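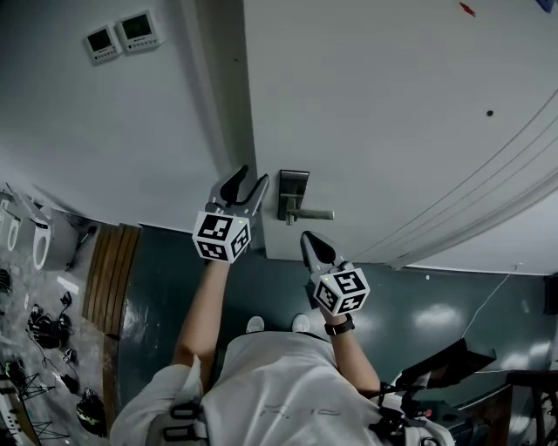 Américo Bragança asked whether the lever handle on the white door was part of the same order as the others, as his understanding was that the handles on this floor had all been replaced in January. The chair answered that they had not. The first batch covered the street side only, and the inner doors were left for a second order with Harries, which has not been placed.

Minutes of the previous meeting were accepted with one correction: the figure for door closers should read 827, not 872.

1. Doors and handles

Harries quoted 65 per handle, fitted, for the inner doors. The price holds until the end of the month. Plivitz sent a lower price but without fitting, and their delivery time was not stated. Américo will ask Plivitz for a full price so the two can be compared. Nobody wanted to wait past Monday for an answer.

It was agreed that the new handles should be levers, in a dark finish, to match what people are used to. Round knobs were raised again and turned down again.

2. Wall controls

Two people said they did not know which of the wall controls did what. One had been pressing buttons for the ventilation when she wanted the heating. Labels will be printed and stuck beside the controls — large type, two or three words each. Settings are to be left alone outside working hours. Anyone who finds the room too cold should write it in the book at the front desk with the time of day.

3. Painting and marks on walls

Dustel has offered to repaint the light walls and touch up the white surfaces for 400, paint included. They need the room cleared to arm's length from the walls. Américo asked whether marks on the doors were covered by that price. They are, as long as no filling is needed. Small screw holes count as filling and would be charged by the hour.

The offer was accepted. Work starts at 7 a.m. on Monday and the room should be free again by late afternoon. 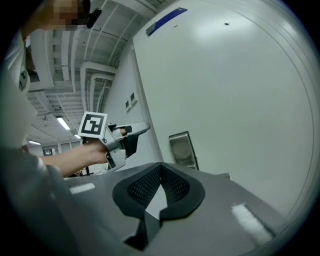 Blue label strips stay where they are during the painting. Dustel will mask them, and any that come loose are to be handed in at the front desk. The plates for switches and outlets will be masked too, unless the electrician is on site that morning to take them off.

4. Ceiling lights and ducts

Flitero cleaned the ducts at the far end but did not reach the rest. They will come back at no extra cost. The date is open — it has to fall after the painting so the dust sheets can stay down. The fluorescent lights will be checked on the same visit, and 38 spare tubes are in the store room.

5. Any other business

The key to the store room is still missing its tag. Spare key to be kept at the front desk until a new tag is made.

The meeting closed at 4:20 p.m.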